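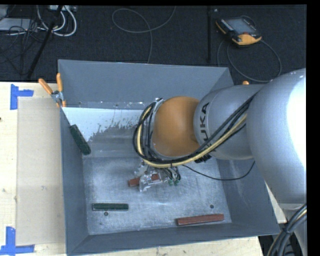 The gray bin on the table, scuffs and all.

Review: Pranero open-top bin, large

By Iara Mansilla
October
18 comments

I bought the Pranero bin because I was tired of cardboard. I keep a lot of small heavy things, blocks and offcuts and short lengths of stock, and cardboard boxes give out at the bottom corners after a few months of that. I wanted one large bin that could sit on a worktable all day with the top open, take a pile of blocks, and let me get a hand in without knocking my wrist on a rim or a lid hinge.

I have had it for seven months. This is a review of the large size. Pranero also sells a small and a medium, and I have used the medium a little, but not enough to say much about it.

Shape and size

The large is a plain rectangular bin, open at the top, with walls that slope inward to a smaller floor. The slope matters more than I expected. With straight walls, a long block that ends up flat against the side is hard to pick up because there is no room for your fingers behind it. With the slope, you can usually get a fingertip under one end. It is still awkward when a block lands in a corner, and I end up tipping those out with a second block.

The cost of the slope is floor space. The opening is generous and the floor is noticeably smaller, so if you measure your table and your parts and then buy by the outside dimensions, you will be disappointed. Use the floor dimensions. They are on the second page of the sheet that comes in the box, in small type. I missed them the first time and laid out a single layer of blocks that did not fit.

The walls are tall for a tabletop bin. Standing, I have no trouble. Sitting on a normal chair at a normal table, I can't see the floor on the near side and have to feel for things. If you work sitting down, get the medium or lower your table.

Surface

The walls are a bluish gray and smooth. The color is fine. It doesn't show dust much and most things I put in it stand out well enough. Reddish-brown blocks are easy to spot. Dark gray ones are harder, especially in the evening with one lamp on.

The floor is where I have complaints. It scratches. Mine had its first marks in the first week, and by the end of the second month it was scuffed all over, with pale streaks where blocks get dragged toward the wall. None of this affects how the bin works. It hasn't dented, and nothing has come loose. But the product page shows a clean, even floor, and you will have that for a few days at most if you put anything hard in it.

The floor also reflects. It is a cloudy sort of reflection, and under an overhead light it gives you pale patches that move when you move. If you are sorting things by color or looking for a small part, that gets tiring. I tried a sheet of thin felt cut to size and it fixed the glare completely, but it slid around and bunched up under the blocks, so I took it out again. A rubber mat would probably stay put. I haven't bought one.

Stability

The bin stays where you put it. I keep mine straight on a wooden tabletop with nothing under it, and reaching in and pulling against the wall does not drag it. Empty, it will shift if you bump it hard. With even four blocks in the bottom it is steady.

It has not marked my table, though I do lift it to move it. Dinesh Thampi, who has the same bin in the workshop at Idcombe, slides his across the bench every day and says he has a dull patch in the finish. His bench was not in great condition to start with.

Cleaning

A damp cloth does the walls in one pass. The seam at the bottom takes longer. Grit and small flecks collect along it, and a cloth rides over them. I use an old toothbrush and then turn the bin over and tap it. I do this every couple of weeks. If you keep sawdusty parts in there, you will want to do it more often.

I used a mild dish soap and nothing stronger. The sheet says to avoid abrasive pads, which seems sensible, although with the floor in its current state I doubt I would see the difference.

Compared with the Raritz

Before this I had two Raritz bins, both straight-walled. They stack, which the Pranero does not do when full. They were also cheaper. The problem was the bottom, which bowed under weight until the bin rocked. One of mine cracked at a corner when I set it down too fast. The other is still going and holds rags.

If your parts are light and you need to stack, I would buy the Raritz again. For heavy things that you take out and put back all day, I prefer the Pranero by a good margin.

Empty Pranero bins do nest inside each other because of the slope. I borrowed a second one to check. They nest deep, and they stick a little, so give them a twist when you pull them apart.

Things I would change

I would like a grip of some kind on the short sides. Carrying it full means holding it from underneath, and I have to slide it off the table edge first to get my hands there. I would also like a dull finish on the floor, for the glare. And the floor dimensions should be on the front of the box.

Buying it

I ordered from Saavedra and it came well packed, with cardboard at all the corners. The first one had a small bend in the rim. I sent a photo and they replaced it without asking for the old one back, so that one now sits under the bench and collects scrap. The bend makes no difference to that.

I would buy the large again for the same job. If you want something that will still look new in a month, keep looking.

18 comments | 2 shares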